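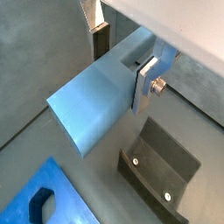
MINUTES - Prutmont Toy Library, August meeting

Started 7.10pm, ran late. Shadi Nasrallah in the chair, Haris Nikolaidis taking notes. Apologies from Masri branch.

1. Last minutes
Agreed. One correction, Flirnerby fair was the morning slot, not afternoon.

2. Money
Balance 1497 pounds. Rent due to Plarenow Hall, 98. Hall want it by standing order from now on, Shadi to set up. Insurance quote still not in. Haris to chase again.

3. Stock and lending
Shape sorters are out on loan more than anything else, puzzles next. Under-threes shelf needs a proper sort. Foam pieces to be wiped down and checked for bite marks before they go back out, blocks too. Late returns: agreed no fines, a text reminder at two weeks insted. 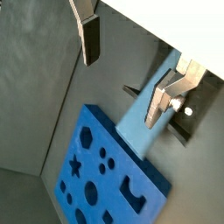 Haris thought two weeks was too soon, families on holiday just get annoyed. Three weeks put to the vote, carried. Reminder wording to be friendly. Shadi to draft.

Catalogue now at 1258 items on the spreadsheet. Old card index still needed for anything given before the move, do not throw out. Missing parts: list to go on the door so people can look down the back of the sofa.

4. Saturday opening
Long discussion. Masri want to share a rota, we havent enough people for both. Try one morning a month until Christmas then look again. Keys a problem, Plarenow only give us one set. 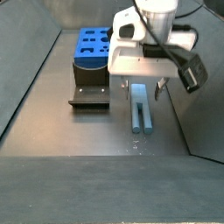
Second set to be asked for in writing, deposit if they insist. Whoever opens up also puts the bins out.

5. Flirnerby fair
Stall booked. Need gazebo weights, float, leaflets. Shadi bringing the till box. Raffle no, too much faff last time.

6. AOB
Kettle. Haris to get one. Back door sticking again, reported.

Closed 8.50pm. Next meeting same place, time to be confirmed by email.

Contact: the secretary, Prutmont Toy Library, c/o Plarenow Hall | © Prutmont Toy Library | Back to top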